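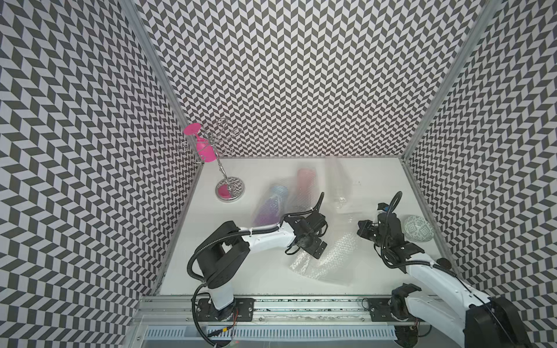

Kolik-Vergleichsstand

Von der Redaktion, Oktober
Lesezeit: 3 Minuten

Der Kolik-Vergleichsstand (kurz auch einfach »der Kolik«) ist ein zweiarmiger Tischaufbau zur Erprobung von Greifern, benannt nach der Werkstatt Kolik in Proltthorpe, in der er entworfen wurde. Er dient dazu, verschiedene Parallelgreifer unter möglichst gleichen Bedingungen an alltäglichem Geschirr zu erproben, und hat sich über die Jahre einen kleinen, aber ausgesprochen treuen Kreis von Anwendern erworben.

Aufbau

Beide Arme sitzen an einer gemeinsamen Schiene an der Vorderkante einer weißen Tischplatte, die an drei Seiten von Wänden mit schwarz-weißem Fischgrätmuster umgeben ist. Das Muster ist für Neulinge gewöhnungsbedürftig (man schaut anfangs wirklich nicht gern lange hin), gibt den Kameras aber reichlich Struktur und stellt die Bildauswertung zugleich vor eine ordentliche Aufgabe. Die Greifer selbst sind schwarz und haben kantige Finger.

Prüfgegenstände

Besonders beliebt sind durchsichtige und durchscheinende Gefäße – Becher, Trinkgläser und das kopfüber an einem Metallständer hängende Weinglas, an dem sich schon mancher sonst recht tüchtige Regler die Zähne ausgebissen hat. Klares Material hebt sich von der weißen Platte kaum ab, und so entscheidet oft schon die Kamera, ob der Greifer überhaupt eine faire Gelegenheit bekommt. Luftpolsterfolie gehört ebenfalls zum Bestand, daneben eine kleine gemusterte Schale.

Vergleichsreihen

Am bekanntesten ist die Gegenüberstellung der Greifer Joltance und Tabrizi. Eine Reihe umfasst 70 Griffe je Modell, wobei die Startpositionen von Durchgang zu Durchgang leicht verschoben werden. In der ersten veröffentlichten Reihe kam der Joltance auf 66 gelungene Griffe, der Tabrizi auf 37. Dieser Abstand schrumpfte allerdings deutlich, als man den Tabrizi mit weicheren Fingerauflagen wiederholte, und seither wird in Proltthorpe mit viel Herzblut darüber gestritten, welche Auflage denn nun als serienmäßig zu gelten habe. Ein Durchgang dauert rund 99 Sekunden, das Umrüsten der Finger nicht mitgerechnet.

Verwandte Artikel

Joltance (Greifer)
Tabrizi (Greifer)
Parallelgreifer
Erkennung durchsichtiger Objekte
Zweiarmige Manipulation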